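Ollora at home: building a laundry robot in a shared workshop
Speaker notes, Erkside maker evening, 21 April 2023
Gunnel Magnusson

Start here, before the title slide. Ask who folds their own laundry. Then ask who likes it. Leave the hands up for a second, I want to see them.

OK, hi everybody, I'm Gunnel. I've been building a robot called Ollora in the shared workshop on Dahlgren Street, and tonight I want to talk about the upper body, the hands, and the one chore I picked for it, moving cloth in and out of a basket. I'll go fast on the electronics because there's a handout by the door with all the wiring on it. If you're here for the walking part, sorry, there isn't one! Legs are somebody else's talk.

Slide 2, why cloth.

I started with blocks like everyone does. Blocks are great for a week. They have corners, they stay put, and you feel like a genius. Then I swapped in a T-shirt and everything I'd written fell to pieces. A T-shirt has no top. It has no middle either, or it does, but the middle moves as soon as you touch it. My first grasp routine looked for the highest point and went straight down on it, and on cloth the highest point is just whatever fold happened to be sticking up (often one layer thick, so it slips right out between the fingers).

So the rule I use now is dumb but I like it. Come in from the side, low, fingers half closed, and scoop toward something solid. The basket wall is a pretty good something solid. You lose a bit of neatness and you gain a real handful.

Pause for questions on grasping if there are any. If there aren't, tell the sock story. Keep it short this time.

Slide 3, the table.

Everything happens on one white tabletop. White was a mistake for the first month, because the overhead lights bounced off it and the depth readings went blotchy, and then I moved the lights and now I wouldn't trade it. Dark cloth on a white top is about the easiest thing you can ask a camera to find. I did my first runs with black cloth on purpose. Call it cheating, I call it getting home for dinner. 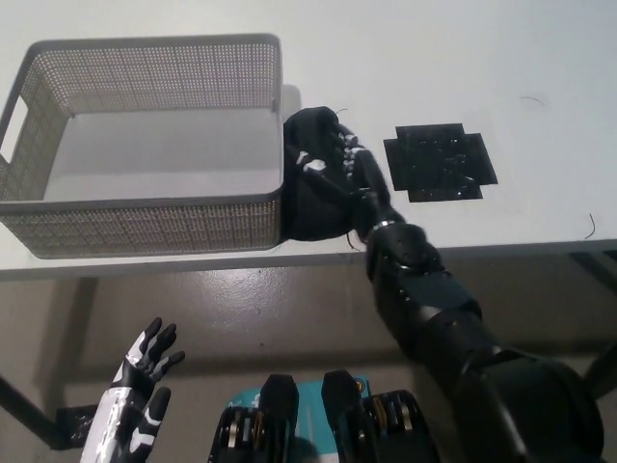 The basket is the other half of the problem and I didn't give it nearly enough thought at the start. Mesh walls are lovely for laundry and awful for a depth camera. Some of the light goes through the holes and some comes back, so the wall flickers in and out, and for a while the planner believed it could reach straight through the side. It tried, too. I ended up ignoring the walls in the camera data completely and putting the basket in the model by hand, as a plain box with a rim. If the basket gets bumped, I measure it again with a tape measure. Very high tech.

Black tape is your friend, by the way. Buy the good stuff.

Slide 4, the arms.

The two hands don't match in color and I get asked about it every single time, so get it out of the way early. They run the same code. Moving on.

What I really want to say about the arms is that the shoulder does most of the work. I spent all of last July fussing over finger joints, and the big improvement came from slowing the shoulder down. I set it to 40 percent of full speed and left it there. At full speed the cloth swings, the swing drags on the fingers, and the wrist starts correcting for something that's already over. Slow looks boring in a demo — sorry in advance — but it gets a lot more shirts into the basket.

Number for the slide: 1857 logged grasp attempts since I started keeping the log properly. Don't read out the success rate, just show the curve. The ugly dip is a loose cable. I lost an entire weekend to that cable.

Slide 5, parts and money.

The controller board is a Plolent. I picked it because the workshop had one in a drawer, and it's been fine. The connectors are fiddly, so bring tweezers. Mention the 90 degree bracket, people always want the file. It's on the handout too.

Slide 6, safety, and don't skip this one, Gunnel.

There's a stop button within reach of whoever is standing at the table. I never run it alone in the building. Sleeves rolled up, hair tied back, no lanyards. The hands won't break your fingers, but the elbow can pinch, and I've got the bruise photos if anyone doubts me.

Slide 7, what's next.

Towels. Big heavy ones that need both hands at once, which means the two arms have to agree with each other, and right now they're polite strangers. I've got 3 different ideas for the handoff and I'd love opinions on all of them, so come find me at the break.

Leave the last slide up during questions. Laptop charger is in the blue bag.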